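Setting Up Your Sorting Table

Section 2 of the Follix Household Guide
Last revised 12/14/23

Before you touch a single drawer, please give yourself a proper table to sort on. We know it is tempting to start pulling things out onto the bed or the couch, and plenty of our readers have told us they did just that (and then had nowhere to sleep!). A plain wooden table with a clear top will serve you much better, and everything in your Follix set, from the trays to the label cards, was planned with a table in mind.

What you will need

The Follix trays, assembled as shown in Section 1
The label cards and the pencil
A soft dry cloth
A table you can walk around on at least two sides

1. Wipe the table top and let it dry. If your table is made of boards with seams between them, run the cloth along the seams as well, as crumbs do love to settle there.

2. Empty one drawer, and only one, onto the table. Spread everything out so that nothing is lying on top of anything else. You will meet the usual mixed company at this point: a fork, a remote control, a little cup, a lid or two, a bowl that belongs in another room entirely. 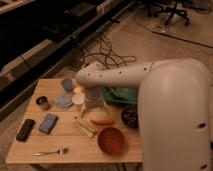
Try not to start deciding yet. Doina Zupan, who wrote the first version of this guide, always allowed herself 10 minutes just to look things over and move them about, and we still think that is a lovely way to begin.

3. Bring the kitchen things together first. Forks, cups, bowls and lids are easy to recognize, and once they have a corner of their own the rest of the table feels a good deal calmer.

Note: Lids should be kept with the kitchen things even when you can't find what they fit. Put them in the shallow tray and write "lids" on a card. You may well come across the other half two drawers later.

4. Next, gather anything that runs on batteries. Open each battery cover and take a look inside.

Caution: If a battery is swollen or leaking, do not handle it with bare hands. Put on gloves, keep it away from the kitchen things, and follow your local rules for getting rid of it.

5. Stand cups and other light containers toward the middle of the table, away from your elbows. Bottles may be laid on their sides — but do check that the cap is on tightly first, and that there's nothing left inside that could drip on your cards.

6. Look over what remains. Small odds and ends are the slow part, and it is perfectly all right to leave them for last. Mirjana Vidmar suggests sliding them all to one side and coming back after a cup of tea, and we would only add that the tea is best kept off the table. 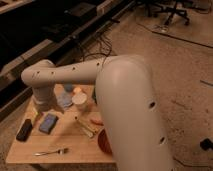
Filling the trays

7. Place the deep tray nearest to you and the shallow one behind it. Fill the deep tray with the things you reach for every day.

8. Write one card for each tray. Short words are best, and pencil is kinder than pen, as you will almost certainly change your mind.

9. Leave the filled trays out overnight before putting them back in the drawer. If you find yourself fishing something out again in the morning, it probably wants a different tray.

Note: Each tray holds up to 14 small items comfortably. Spare trays may be ordered with the card at the back of this guide.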